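Fixing swapped or lost marker cubes on hand-held grippers

This page covers one fault on hand-held gripper pairs that use printed marker cubes for tracking: the left and right hands trade places in the recording, or one hand jumps to a point far from where it should be. If the recording simply stops, that is a storage or cable problem and is covered on the Itwood logger page.

It matters more than it looks. A swapped pair still produces smooth-looking data. If it goes into training and the result is run on real arms, the arms can cross over each other at speed. We had this happen on the Paracha bench in February. The left arm drove across the right one, the joint limits did not catch it, and the wrist bracket on the right arm cracked. The source was a batch of 272 recordings, and only 3 of them had the fault.

Before you start

Stop the arms and take them out of replay mode. Do not test a suspect recording on hardware, even at low speed. Everything below is done with the grippers in hand and the Flukum viewer open on a desk machine.

You will need the gripper pair, the calibration file that was in use when the fault appeared, a soft dry cloth, a small hex driver and the spare marker sheets.

Step 1. Find the bad stretch

Open the recording in the viewer and turn on the hand traces. Left is drawn in blue and right in orange. Scroll to the place where the traces meet. With a swap, both lines change places between one sample and the next and carry on cleanly. With a lost cube, one line goes flat or shoots off and then comes back.

Write down the sample number where it begins. Our logger drops the hand labels if a cube is missing for longer than 400 milliseconds, and then assigns them again when it sees two cubes. Most swaps start right after one of these gaps.

Step 2. Check the cube faces

Clean each face with the dry cloth. No alcohol, it lifts the print. Look for scuffs on the dark squares and for corners that have started to peel. A peeled corner bends the pattern and the tracker will read the face at the wrong angle, or not at all.

Compare the marker numbers on each cube with the list in the calibration file. Every face on the left cube must be in the left group. When a face has been replaced in a hurry, this is where it goes wrong. On our cracked bracket job, one face on the right cube had been printed from the left sheet.

Step 3. Check the mount

Hold the gripper body and try to turn the cube with your other hand. There should be no play. If there is, tighten the mount screws a little at a time, going corner to corner, and then redo the calibration. Do not reuse the old file after the mount has moved – the offset between the cube and the jaws will be off and you will not see it in the viewer.

Step 4. Check the grip

Fingers that creep forward over a face will cause short dropouts. Hold both grippers low, with the cubes facing the head camera, and look at the live view. Glove color makes no difference as long as the glove stays off the print. Loose cuffs do cause trouble.

Step 5. Run the crossing test

Start a new recording. Hold the grippers apart for four seconds, then cross your wrists slowly and uncross them. Do it again with one cube hidden behind the other for a moment. Last, drop one hand out of view and bring it back on the same side. 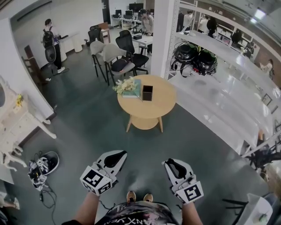
Daniyal Kazmi writes that the test should also be done with the hand coming back on the opposite side, as that was the only way he could get the swap to show up on the Markatwood pair. With the same-side return he got clean traces every time and signed off a set that was still bad.

We have added his version. Run both, and open the result in the viewer before putting the grippers back in use. The blue trace has to stay with the left hand all the way through. If it changes over at any point, go back to step 2.

Step 6. Deal with the old recordings

Anything made with the same calibration file is suspect. Run the jump filter on the whole batch with the limit set to around 3 centimeters per sample, and look at every recording it flags. The filter will also flag some fast but normal moves, so check by eye before you delete.

Do not repair a swap by relabeling the hands in the file. The samples inside the gap are guessed values and they stay wrong. Move the recording to the rejected folder and note the marker sheet, the calibration file and the sample number from step 1.

Replay on the arms is allowed again once the batch has been checked and the crossing test is clean. Keep the first replay at the lowest speed setting, with one person at the stop button and no one inside the tape.

Page last changed 21/01/2018 for the viewer colors. Later edits are in the log.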